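Arnelgate says on-time departures rose again in September. Passengers may wonder what counts as on time.

The airport's report lists 1444 departures, 163 of them late. A flight goes in the late column only if it pushes back more than 17 minutes after schedule. Last year the limit was 15.

"It's a fairer measure," said operations chief Mareike Hollmann. She did not say for whom. 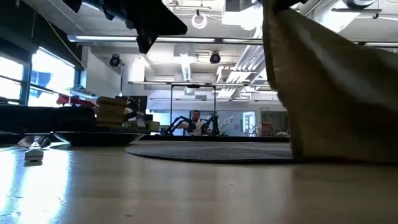
Falside route left out

The 40 Falside flights dropped during the month are missing from both totals. Doina Janevski, who speaks for a local travelers' group, wants them added. Arnelgate says it will look into it.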